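Equipment Review: Kastmont Writing Desk
Andness Staff Housing Office
Reviewed by Cherry Mae Tiongson
July 26, 2019

The Kastmont desk was placed in shared staff rooms for a trial period of 14 weeks. This review considers how the work surface holds up when residents use it for drinks, toiletries and snacks as well as paperwork, as most of them do.

The surface is pale and plain, and it suits the existing rooms. Depth is the strongest point of the design. Bottles and jars may be kept toward the back, and a person can still write at the front. The finish wiped clean after coffee and juice spills, although one desk kept a faint ring where a hot mug had been left overnight.

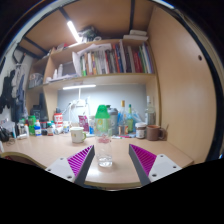
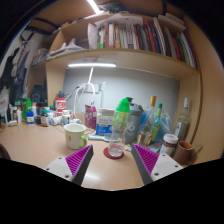 Is a coaster necessary on this desk?
A coaster is recommended for hot mugs and for any glass that will stand for more than a few minutes. Water bottles at room temperature left no marks during the trial.

Two shortcomings should be noted. The desk has no raised lip, and pens tend to roll off the front. Assembly also took longer than the printed sheet suggests - the rear panel must be aligned before the side bolts are tightened, and the sheet shows these steps in the wrong order. Frandsen, the supplier, has agreed to send a corrected sheet in September.

The office rates the desk as suitable for single and shared rooms. Residents who need closed storage should request the Flekedero drawer unit separately.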